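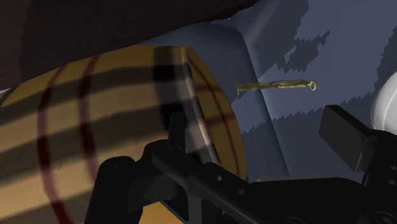

How long should a small brewery keep a beer in the barrel? Long enough to taste a difference you can sell, and at Piltdale that has meant 6 months for most dark beers.

Notes, Piltdale talk, evening session

Start with costs. The pilot batch was 900 liters. Storage was the biggest line on the bill, ahead of malt. Say this slowly, people write it down.

Then the tasting log. Wendy Bunting set up the sheet we still use: date, barrel number, smell, sourness, one line of comments. Pass the paper copy along the front row. Ask for it back.

Topping up. We top up every 15 days. Damian Kubiak tried leaving one set alone through November and we lost the batch to vinegar. He is fine with me telling this. Don't spend more than two minutes on it.

Blending. Most barrels aren't good enough alone. Pull small samples, mix by the glass, write down the ratio, wait a day, taste again. Ratasholm Stout came out of a blend we nearly poured out. It was 79 percent old beer and the rest fresh.

Buying barrels. Ask when it was emptied. Smell it before you pay. Ait Ali supplied our last set and would take back leakers, which we put in writing. Get that from whoever you buy from.

Cleaning: hot water rinse, drain, fill the same day if you can. Skip the chemistry unless somebody asks.

Questions. If anyone brings up the sour program, send them to Wendy after the break.

6 comments
15 shares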